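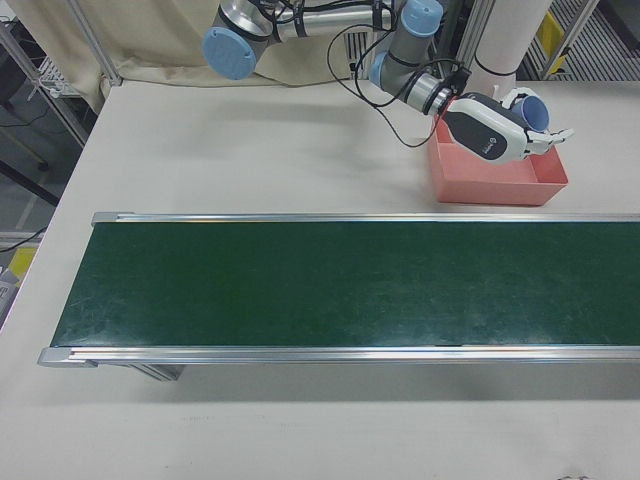
Figure 6. Work cell at the conveyor station, with the arm and hand over the tray behind the far rail. The hand appears to be holding a blue cup.

4.2 Equipment selection and budget

The budget for the cell was set before any of the hardware was chosen. We had one round of funding for capital equipment and a smaller yearly amount for repairs and supplies, and the two could not be mixed. This shaped most of the decisions in this section. Anything that would wear out and need replacing had to be cheap enough to come out of the yearly amount. Anything that would not had to be bought in the first round or left out.

We divided the purchases into four groups: the arm and its controller, the hand, the conveyor, and the frame with its table and fixtures. The arm was the largest single cost and the easiest to plan for. Quotes were fixed, delivery terms were clear, and the controller, cables, and basic software came in the same price. The group already had staff trained on this type of arm, so no training was added to the order.

The hand was harder. We compared two offers, one from Grornix and one from Kuruc. The Grornix offer had the lower purchase price but did not include spare fingers or an adapter for the wrist flange, and repairs meant sending the whole hand back. The Kuruc offer cost more at the start and included a set of fingers that could be changed on site. With the repair trips counted as lost working time, the two came out close over the planned life of the cell. We chose Kuruc mainly on the length of downtime. A simple two-jaw gripper would have cost far less than either, and for the tray alone it would have been enough. The cup tasks decided the matter, as the study depends on holding open containers at different angles.

The conveyor was bought from Prarnero as a standard unit with a green belt between aluminum rails. We first asked for a longer custom model with a variable-speed drive and a built-in encoder. The quote came back with a lead time of 14 weeks, and the custom parts could not be returned. The standard unit shipped from stock. Its rails have grooved profiles on both sides, so sensors and guides can be bolted on later without drilling. We left the encoder out of the first order and set aside $3,000 for it and for a second belt. The belt is the part we expect to replace first. Light scratches and a worn patch do not affect the tasks reported here, but surface wear changes how the belt looks to a camera, and this matters for the perception work planned for the second phase.

For the frame we used aluminum posts and a plain off-white tabletop. A welded steel frame was quoted at a similar price. We preferred aluminum for the reason given above for the rails: the layout was expected to change, and it did. The curtain at the back of the table was added to the plan in February as a low-cost way to give a plain background on that side. Rigid panels were considered and dropped — they would have blocked access to the rear of the table for service.

Small items were the weak point of the plan. Trays, cups, cable ties, brackets, fuses, and power strips were entered as one line, with no list behind it. By the end of the build this line had been overspent by 13 percent, most of it on cable management. The cables along the arm need enough slack to let the wrist turn fully, and the first set of clips we bought held them too tightly. We replaced the clips and left the bundle in a loose loop. Later plans for the Flullari project now list cables and clips as their own item, priced per joint.

Two further costs were missed at the planning stage. The first was floor space. The cell takes up more room than its table, as the frame and the equipment next to it must stay within reach, and a storage rack had to be moved onto the frame itself. The second was staff time for setup. We had planned six days for assembly and calibration and had not counted the time needed to write and check the safety procedure, which had to be signed off before the arm could be powered at full speed.

For groups planning a similar cell, we would suggest choosing the objects before asking for quotes on the hand. In our case the object set was settled late, and the first round of quotes had to be repeated. It would also help to ask each supplier for the price of the three parts most likely to fail, in writing, at the same time as the main quote. Only one of our suppliers gave this without being asked. Maintenance costs for the first period of use are reported in Section 4.3.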